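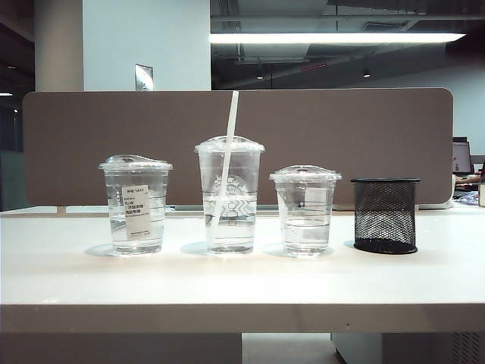

**De:** Nhung Mạch
**Para:** lista de atletismo veterano
**Asunto:** Re: Pértigas para el grupo de invierno y marcas antiguas
**Fecha:** 26 de diciembre de 2022

Estimados compañeros:

Gracias a Arabzadeh por su mensaje, que copio en parte para contestar en orden. Pido disculpas si alguna frase no suena natural; el español es mi tercera lengua y escribo despacio.

> Tenemos que decidir si compramos las dos pértigas de Justemar o si seguimos con las del club. A mí las viejas me parecen demasiado blandas para los que pesan más de setenta kilos. También quería preguntar si alguien conserva los resultados del encuentro de agosto, porque en la hoja que circuló falta el triple salto femenino.

Sobre las pértigas: he preguntado el precio y me han respondido que cada una cuesta 386 euros, con el transporte incluido. Es bastante dinero para un grupo como el nuestro, que ahora tiene 39 personas inscritas, de las cuales saltan con pértiga solamente seis. Mi opinión es que deberíamos comprar una, la más dura, y esperar hasta la primavera para la segunda. La blanda todavía sirve para los principiantes y para los ejercicios de carrera con clavada en el cajetín.

En la cuenta común quedan 1.825 euros. De esa cantidad hay que pagar todavía las licencias, de modo que no me atrevo a proponer un gasto mayor. Si alguien tiene otra cuenta, por favor, que la escriba aquí y no en un mensaje privado, para que todos la podamos leer.

Sobre los resultados de agosto: yo tengo la hoja original del triple salto, con los nombres y los seis intentos de cada atleta. Falta la medida del viento en la última ronda. La persona que llevaba el anemómetro me dijo que lo apuntó en otro papel, pero ese papel no lo encuentro. Sin el viento no podemos enviar las marcas a Pletix para la clasificación anual, aunque sí podemos publicarlas en nuestra página con una nota.

Otra cosa. En el mensaje anterior se habla de "salto con carrera corta" y de "salto desde doce pasos" como si fueran lo mismo. En mi país contamos cada apoyo, y aquí algunos entrenadores cuentan solamente los del pie izquierdo. Sería bueno acordar una manera de contar, porque en el último entrenamiento yo puse mi marca en el lugar equivocado y tuve que repetir toda la serie.

La colchoneta grande sigue con la cremallera rota en el lado derecho. Grilteo la puede reparar en enero, pero necesita las medidas exactas. Yo puedo tomarlas en la próxima sesión.

Un saludo cordial y buenas fiestas,

Nhung Mạch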